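Dondard Draft Board Kit, 12-Team

Draft Supplies > Boards and Labels

Full-size paper draft board with player labels for season-long fantasy football leagues. Hangs on any flat wall. Ships rolled in a tube.
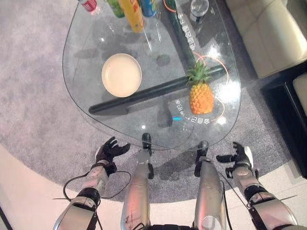
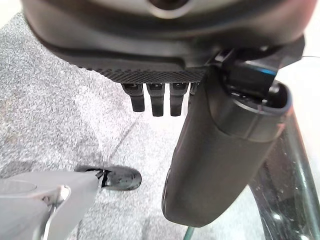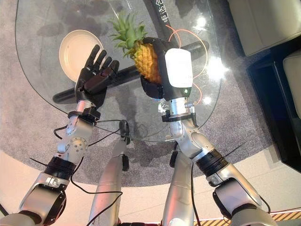
Photos: Jarmo Lehtinen for Dondard

What you get

One board, printed for up to 12 teams
1310 player labels, color coded by position
Blank labels for late signings and team names
Black marker
Hanging strips

The label set covers every player likely to be taken in a standard league, plus deep bench names for dynasty and keeper formats. Kickers and team defenses are included. Individual defensive players are not in this kit -- for those, order the Zostberg IDP label pack, which adds 1000 more labels in the same size and uses the same board.

Labels peel off in one piece and can be moved once or twice before they lose their grip. After that, use a blank.

Suspensions and injuries

Labels show name, position, NFL team and bye week. They do not show suspensions or injury status, which change too often to print. Most leagues mark these by hand in the corner of the label. If a player changes teams after printing, the old team will be on the label. A free update sheet is mailed in September to anyone who registers the kit.

Auction leagues

The standard board has one box per pick and no room for prices. The Pesonen auction board has a dollar column beside each roster spot and a running budget line at the bottom. Same label size.

Ordering

Orders leave the Larkonberg warehouse within 3 business days. Custom boards with a league name and logo take 5 business days longer, and we will email a proof before printing. Custom boards can't be returned. Everything else can, if the labels are still sealed.

Leagues ordering more than one kit should write to Saimi Ikonen in customer service for a combined shipping rate. Please include the number of teams in each league and whether you draft snake or auction.

Page updated 2022-05-06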